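Kitchen countertop

A kitchen countertop (I grew up saying "counter," and I'll use both) is the flat work surface that sits on top of the base cabinets in a kitchen. It's where the chopping gets done, where the mail lands, and where most of us end up parking every appliance we own. I keep this page as part of my household encyclopedia, the one I started after I moved into the house on Ralerau Street, and it has grown longer than any of the others except Pantry. I like counters, what can I say!

Name

In American homes "counter" and "countertop" mean nearly the same thing. Strictly speaking the countertop is the slab and the counter is the whole piece, cabinets included, but I have never heard anyone say "put it on the countertop" with a straight face. In Britain people say "worktop" or "work surface." My friend Rahel Lüthi, who grew up in Switzerland and edits half of these entries for me, says the German word is Arbeitsplatte, and that's the one I'd pick if I were naming it from scratch.

Materials

The common choices are laminate, wood (usually called butcher block), ceramic tile, natural stone, engineered stone, stainless steel and concrete. Each has its fans. Laminate is cheap and comes in every pattern you can think of, marble look included, and it doesn't mind a spill, though a hot pan can ruin it in a second. Butcher block is lovely to work on and needs oiling. Tile takes heat well but the grout lines collect flour (ask me how I know).

Real marble is soft for a stone, and lemon juice or vinegar will leave a dull mark on it, called an etch. You can polish an etch out, but I've met plenty of marble owners who just quit worrying and let the whole surface go dull together. Engineered stone is mostly ground quartz held together with resin. It doesn't need sealing and it shrugs off coffee, but it isn't as happy with heat as people assume, so a trivet is still a good idea.

The pattern of white with gray veining is popular in all of these price ranges now. It brightens up a dim kitchen and it hides flour beautifully. It does not hide coffee grounds.

Size and height

Standard counter height in the United States is 36 inches from the floor, and standard depth is 25 inches from front to back. That depth matters more than you'd think once you start lining things up on it. A row of canisters along the wall eats the back six inches or so, a toaster oven takes up much more than that, and pretty soon you're rolling out pie dough on the dining table.

Backsplash

The backsplash is the strip of wall just behind the counter, covered in something you can wipe. Tile is the usual thing. It can be a few inches tall or run all the way to the upper cabinets. Small rectangular tiles in mixed shades are forgiving, and I'm very much in favor of them, because a plain white backsplash behind a stove will tell on you every single night. The seam where the wall meets the counter gets a bead of caulk, and that bead will need replacing sooner or later.

What lives on it

Every counter settles into its own arrangement, and after enough years of looking at other people's kitchens I'd say the pattern is pretty steady. Appliances go toward one end near the outlets, tall containers line up along the backsplash, and whatever is left in the middle is where you work.
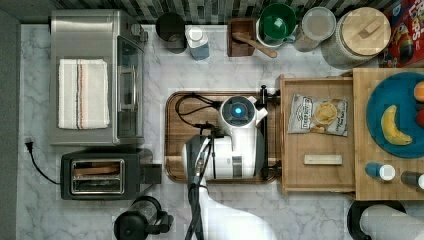 A well-filled counter, with the toaster oven and toaster on the left, containers along the backsplash and a wooden tray in the middle.

Small appliances. The toaster, the toaster oven and the electric kettle are the three I see most. Some folks think owning both a toaster and a toaster oven is silly. I own both and I'm not sorry, a toaster is faster for bread and the oven is for everything else (leftover pizza, mostly). Toaster ovens get hot on top, so anything kept up there, a dish towel for example, should come off before you switch it on. I used to store my cutting board on my old Brunner and I have the scorch mark to prove it. Makers' manuals will tell you how much space to leave at the back and sides, and it's worth reading that page even if you skip the rest.

Canisters and jars. Flour, sugar, coffee and tea are the traditional four, and they used to be sold as a matching set in descending sizes. These days people mix them, glass next to ceramic next to whatever came free with something else. A stoneware canister with a wooden lid looks great, but check whether the lid has a rubber ring. A lid that just rests there is fine for onions or tea bags in wrappers and not so fine for brown sugar.

The utensil holder. Also called a crock, even when it's made of wood. Wooden spoons do better standing up in one than shut in a drawer, they dry faster that way. Put the working end up.

Cereal. Encyclopedias of the serious kind leave this out, but a cereal box on the counter is as much a part of the American kitchen as the sink is! It belongs in the cabinet and it never goes back there in any house with kids.

The tray

A tray on the counter is an old trick and a good one. Set out oil, salt and pepper on a tray and suddenly they look like you meant it, and when it's time to wipe down you move one thing and you're done. A raised rim keeps drips contained. Rounded corners are easier to clean than square ones. Mine is a plain wooden one from Wandona and I wipe it with a damp cloth and rub in a little mineral oil every September, when I do the cutting boards.

Cords

Keep them away from the sink and the stove, and don't let one hang over the front edge where a child or a cat can pull it. I unplug my toaster when I'm done with it, as my mother did, and coil the cord behind. Rahel thinks this is excessive. She did give me a set of little Gevar cord clips for my birthday though, so I consider the matter won.

Cleaning

Warm water and a drop of dish soap will handle almost any counter. Skip vinegar on marble and limestone, skip scouring powder on anything shiny, and go easy on bleach everywhere. Pull the appliances forward now and then and get behind them. Toaster crumbs travel much farther than seems possible, and most toasters have a crumb tray that slides out underneath or at the back. Empty it over the sink with the toaster unplugged and cool.

See also: Backsplash; Butcher block; Canister set; Pantry; Toaster oven

Last edited May 23, 2018. Spelling fixed in "Name," thank you Rahel.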